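Projects > Drinusero > Progress reports > February
Last updated: February
Reading time: 4 minutes

Drinusero progress report: the grasp fault, and what we're doing about it

Hi Dagný,

You asked for the plain version this time, so I'm leaving the plots in the project folder and just telling you how the month went. Short answer: we lost 13 days to a fault I should have caught sooner, we've found it, and the milestone you're paying for is going to slip a bit. The longer answer follows, and I'll try to keep the grumbling down.

Where we were at the start of the month

Things looked great! The block pickup policy was passing nearly everything we threw at it in the simulator, and I'd already started drafting the cheerful version of this report. The plan was to freeze the policy, hand it to Braniver for their outside check, and move on to the placing task.

Then Braniver ran it on their own machine and it fell apart. Same policy, same task, same random seeds – and in their runs the block kept squirting out of the fingers during the lift. My first reaction was that they'd set something up wrong. (They hadn't, and I've said sorry.)

What went wrong

Our copy of the simulator had a setting that let the fingers sink up to 2 millimeters into whatever they were gripping before the contact forces kicked in properly. I'd loosened it back when we were chasing a jitter problem, meaning to put it back, and I never did. So the policy learned to close in the wrong spot and lean on that extra bite. Braniver's install had the normal contact setting, and there the same grip simply doesn't hold.

What bugs me most is that the wrist view gives you so little to go on. I spent ages scrolling through renders with the fingers on either side of the yellow block, and a good grip and a bad one look pretty much alike at that grain. I was staring at the pictures when I should have been reading the contact logs. 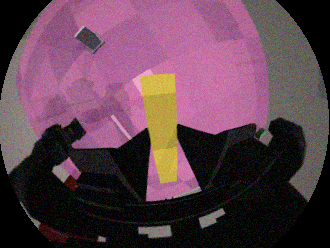
How we found it

Zheng cracked it, and deserves the credit. We'd been comparing policy outputs line by line and getting nowhere, so Zheng suggested ignoring the policy completely and replaying one recorded set of joint commands on both machines. The arm motion matched right up to contact. After that the block moved differently, which pointed straight at the physics settings. From there it took one long evening and a lot of tea.

We then put the setting back to normal and reran the old policy on 30 pickups. It dropped 25 of them. Ouch – but at least it's a number I believe.

Is this a safety matter?

Partly, yes. The policy had not gone onto the real arm at Wunport yet, so nothing got dropped or damaged there. But it was next in line, and a gripper that closes in the wrong spot can fling a part, or push hard against the table while it hunts for a better hold. I've pulled the old policy from the release folder and asked Wunport to keep the arm at its reduced force limit until we send something new.

What's changed

The contact settings now live in one locked file, and every training run saves a copy next to its results. A run won't start if the file has been edited without a note saying who did it and why. We've also added Zheng's replay test to the nightly checks, with a fixed set of commands and a comparison of where the block ends up. It's a pretty dull test and I'm very fond of it already.

Retraining is underway from scratch. I did try patching the old policy with some extra training, but it kept drifting back to its old habits, so I stopped.

Money and timing

I don't need more money for this. The extra compute comes out of the contingency line, which we hadn't touched. The pickup milestone does move, and placing moves along with it. I'd like to give you a new date once the retrained policy has been through Braniver's check, and I'd rather not guess before then.

One thing I do need from you: a yes or no on paying Braniver for a second round. Their original quote only covered one, and we've used it.

Happy to talk it through by phone, mornings are best. I'll send the replay results as soon as the new policy is ready for them.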